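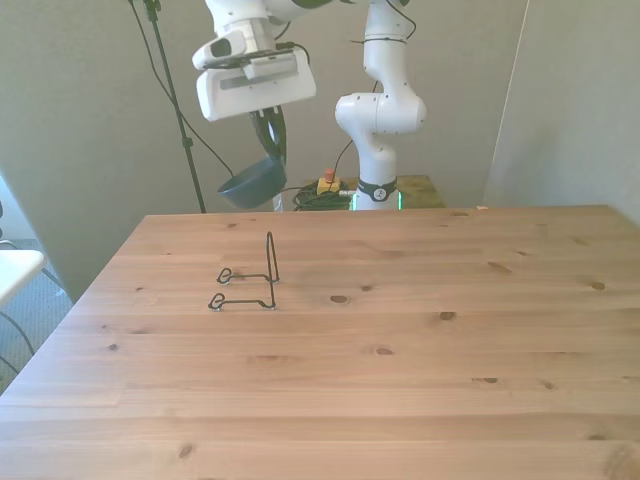 Women's walking group wants path lights left on past ten

A petition to keep the lamps lit on the Nirnier path has passed 700 names, and the women behind it say they're not stopping there.

The path runs behind the old Brennan works to the station at Plendau. Lights go off at ten. Last useful train gets in at twenty past. So anyone coming home from a late shift has the choice of the dark bit or the long way round by the main road - no pavement on one side, fast traffic on the other.

Rasa Hunt started the petition in March after walking it with her phone torch for most of the winter. She's in her fifties, works evenings at the hospital laundry and has used the path since she was at school.

"I'm told to get a taxi," she said. "Every night? On what I earn? My brother walks it with his headphones in and nobody's ever told him to get a taxi."

The group also put a short set of questions through doors on the Windora estate. 117 came back filled in. Most of the women who replied said they avoid the path once the lamps are out, and a fair few said they'd turned down shifts or evening classes becuase of it. Several of the men wrote that they hadn't known what time the lights went off.

There are 29 lamps on the stretch. The group wants all of them on until the station closes, but would settle for every other one as a trial over the winter.

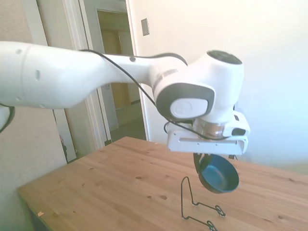
Money is the sticking point, as ever. The council's line at last month's meeting was that the lighting budget is set until spring and any change has to wait for the next round. Wilmer Apaza, who chaired, said he had "every sympathy" but couldn't promise a date. That got a groan. A woman at the back offered to pass a bowl round for the electric there and then - a little blue one like the one in the photo wouldn't have gone far, she was told, and she said start with that and fetch a bigger one. No collection was taken. The motion for a trial was put off to the next meeting, and the group has asked for it to be first on the list this time as people had to leave for there buses before it came up.

Not everyone's in favour. Ruan Naidoo, whose garden backs on to the path, said the lamps shine straight into his children's bedroom and he'd want shades fitted first. Hunt said she had no quarrel with that. Shades are now in the wording.

Deividas Liepiņa, who drives the last bus from Plendau, has signed. He said he regularly sees women wait under the shelter until someone else is going the same way.

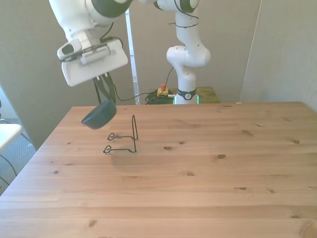 Issue 164

A group walk along the full length of the path is planned for next month, leaving the station at ten when the lamps go out. Flat shoes, bring a torch. Men welcome, and Hunt said she would especially like to see the ones who wrote back to say they'd had no idea.

Arūnas Paulauskas from the station shop is opening late for hot drinks. Paper copies of the petition are on his counter until the meeting, also at the library and the Windora launderette. If you got the questions and still have them in a drawer, they can go in at any of the three.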